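# Skindano Wallpapers: things people ask

**Are you open on Monday?**
No. The door is locked and the lights are off, though this has never stopped anyone from knocking.

**Can I have a sample?**
Up to four, free, posted in a flat envelope. After that they're 9p each, a price we set after one household papered a downstairs loo entirely in samples. It looked quite good.

**How many rolls do I need?**
Measure the width of every wall, add them up, measure the height, and send us both figures. Please tell us whether you're using feet or metres. We once sent a very large amount of paper to a very small landing.

**Should I take off the windows and doors?**
From the sums, no, unless you have patio doors. The spare paper will be wanted when you hang a strip upside down.

**Are small patterns easier than big ones?**
A little. You waste less paper matching them up, and a small slip at the join is harder to spot from the sofa. Against that, a small pattern in neat rows will tell every visitor that your walls aren't straight. Stripes are worse. Large leaves forgive nearly everything.

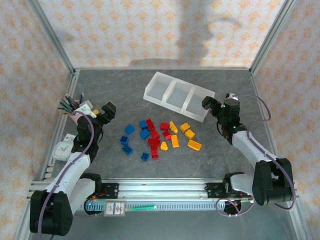
Small orange diamonds on cream, with a grey marbled surface.
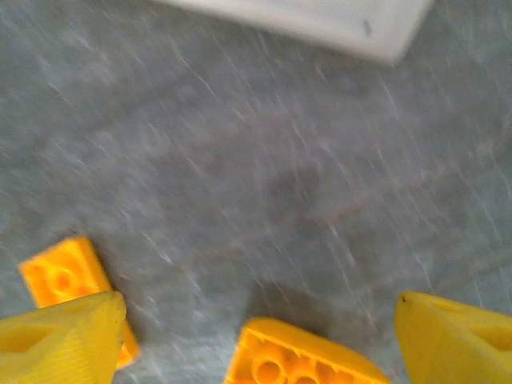

**My walls aren't straight. What then?**
They never are. Draw one upright line with a plumb bob, hang the first strip to that, and ignore the corner, the ceiling and anybody offering advice from the doorway.

**Can I paper over old paper?**
You can. People do. We've peeled back walls in the Quinlan flats and found enough layers to make the room noticeably bigger. If the old stuff is firmly stuck and smooth, it will probably hold. If it's lifting at the edges now, it will lift at the edges later and bring the new paper with it.

**Which paste?**
It says on the label inside the roll. Our Nitska range is paste-the-wall. The Notov range is paste-the-paper and needs nine minutes to soak. Eight is optimistic and twenty gives you porridge.

**Will it do for a bathroom?**
With a working fan and a vinyl paper, yes. Keep it away from the shower itself.

**Do the rolls all match?**
Only if they carry the same batch number. Check before you open them. We swap unopened rolls happily and opened ones with a long sigh and a charge.

**Do you deliver?**
Within 40 miles, in our own van. Beyond that it goes by courier, and you'll be given a delivery slot of the courier's choosing.

**Can I return what I didn't use?**
Full rolls, still wrapped, until the end of the following month. Part rolls are yours for good. Line a drawer.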